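Week 4: Portioning, plating and why the eye eats first

Welcome back! Last time we worked through stocks and how to hold them safely. This week we leave the stove for a while and talk about how much food goes in front of a guest, and what it goes in. I love this topic, and I hope that by the end of the session you will look at a humble side of beans with new respect.

Reading before class: the chapter on yields in the Histine workbook, plus the two menus from Buston that were handed out in August. Bring the menus with you, marked up.

Portion and serving

These two words get mixed up all the time, even in print. A serving is a fixed amount used for costing and for nutrition labels. A portion is what you put down in front of one person. A kitchen may cost its rice by the serving and still send out a portion twice that size, and then everyone wonders where the money went.

Try this at home before class. Pour out what you think is one serving of dry pasta, then weigh it. Most people in last year's group were over by a lot, and so was I the first time!

The size of the dish

A small amount in a wide bowl looks mean. The same amount in a narrow bowl with a bit of height looks generous. Your guest hasn't weighed anything; they are comparing the food with the empty space next to it. Rim width matters too, and so does color – pale mash on a pale plate tends to vanish, and people help themselves to more of it.

The Drultomero lunch counter, which we will come back to in week 10, is a lovely case. The owners kept the recipe for their lentil salad exactly as it was and moved it to a deeper dish. Complaints about small portions stopped. Leftovers went down as well, and I find that the more interesting half of the story. Think about why before we meet.

Working out a yield

Start with the weight you buy, take away trim, then take away cooking loss. What remains is what you can sell. For a simple exercise, take a recipe that gives 500 grams of cooked vegetables and divide it into 4 equal portions. Now do it again allowing for what stays stuck to the pan and the spoon. The gap looks tiny on paper, but multiply it over a full service and you can see a whole pan of food go missing.

Write your figures in the table at the back of the workbook. Please show the trim and the cooking loss on separate lines, as I can't mark one lump sum.

Service style

Plated service gives the kitchen control over every portion. Family style hands that control to the table, so you cook a little extra and accept it. Counter service sits between the two, and it is where scoops and ladles earn their keep. The Le Goff handout has a nice page on ladle sizes (ignore the conversions at the bottom, there is a misprint in the second row).

Containers come into costing as well. Put them in the recipe cost from the start, even the cheap ones. A paper tray is a small expense until you use one for every side on the menu.

For next time

Pick one dish you know well and plan it for all three styles of service. Give the portion weight, the dish you would use, and one line on how it should look when it reaches the guest. Sketches are very welcome, messy ones included. We'll pin them up and compare at the start of class.
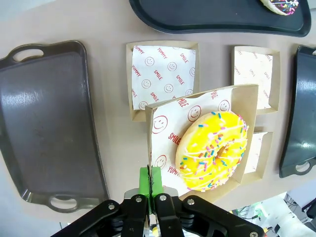 If your dish has a sauce, weigh it separately and note whether it goes under, over or on the side. We will need those numbers for the costing sheet in week 5.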